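## 4. Setting up your squad sheet and match log

I run the stats for our rugby club on Plisier, and I wrote this part of the guide after doing the whole thing wrong in my first season. If you've finished section 3 you already have a club account and a team page. Mine is called Braleck Seconds, so that's the name you'll keep seeing below. Give yourself one quiet evening, and do it before preseason if you can — entering players while they're standing in the parking lot asking you about kickoff is no fun at all.

### 4.1 Add your players

1. Open your team page and tap **Squad**, then **Add player**.
2. Type the name the way it's spelled on the league registration card. I used nicknames the first time and had to redo every single one of them in December.
3. Pick a main position. You can add a second one (I do this for all my props, who swear they can play either side).
4. Leave **Shirt number** blank. Numbers get set match by match in 4.3.
5. Tap **Save**, then **Add another**.

**Note:** If you're moving over from a spreadsheet, you can paste the whole column of names into **Bulk add**. Plisier reads one name per line. It chokes on commas, so clean those out first. Our old club list had 561 lines in it going back to players who'd long since moved away, and I wish I'd trimmed it before pasting and not after!

**Caution:** Deleting a player deletes their match history too. If somebody retires or goes to another club, use **Archive**.

### 4.2 Set availability

1. Go to **Squad**, then **Availability**.
2. Choose the match from the list.
3. Tap **Send request**. Every active player gets a message with three buttons: in, out, maybe.
4. Set a cutoff. I use noon two days before the game.
5. After the cutoff, tap **Lock**. Late answers still come in, but they show up in gray so you can decide what to do with them.

I'd turn off the automatic reminders, which are set to every few hours when you first open the account. My second row told me he'd gotten so many of them that he muted the app for the rest of the month, and then of course he missed the one message about the bus.

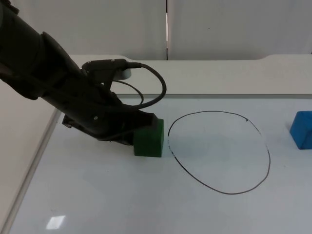 Benítez wrote in to say that locking at noon is too early for clubs with shift workers, and that over there they lock in the evening and have far fewer maybes to chase. Fair enough, and I've tried it since. It does cut down the maybes, but it also means I'm picking the bench at my kitchen table close to midnight. Go with whatever suits your squad.

### 4.3 Build the match sheet

1. Open the match and tap **Team sheet**.
2. Drag players into slots 1 to 15. Anyone who answered "out" won't appear in the list at all.
3. Fill the bench. The app warns you in orange if you don't have front-row cover. Take that warning seriously, even for a friendly.
4. Name your captain by holding down on the player and choosing **Captain**.
5. Tap **Preview**, read it through once, and then tap **Publish**.

**Caution:** Publishing sends the sheet to the whole squad right away, and there's no undo. I once published a half-built team with our fullback at hooker. He was surprisingly excited about it.

### 4.4 Log the match

You'll want one person on the log who isn't playing, coaching or running water. The screen is simple, but it needs both hands.

1. Tap **Start** on the referee's whistle and leave the clock alone until halftime.
2. Tap a player, then tap the event: carry, tackle, missed tackle, try, kick, card.
3. For a substitution, tap **Swap**, then the player coming off, then the player going on.
4. At halftime tap **Pause**. Check the score against the referee's before you restart.
5. At the final whistle tap **Finish**, then **Upload**.

**Note:** An event entered by mistake can be removed for up to 90 seconds by tapping it in the strip at the bottom. After that you have to fix it from the full log on a computer.

We recorded 1,087 tackles last season, and I'm pretty sure a few of those were our flanker falling on someone. Don't get hung up on it. Use the same rule for what counts every week and your numbers will be good enough for the coach.

### 4.5 If the upload fails

The ground at Onia has almost no signal behind the clubhouse, so I see this one a lot.

1. Don't close the app.
2. Check that the match shows **Saved on device** in green.
3. Connect to wifi and tap **Retry**.
4. If it still says **Waiting**, sign out, sign back in and tap **Retry** again.

Section 5 covers season reports and sharing them with your league secretary.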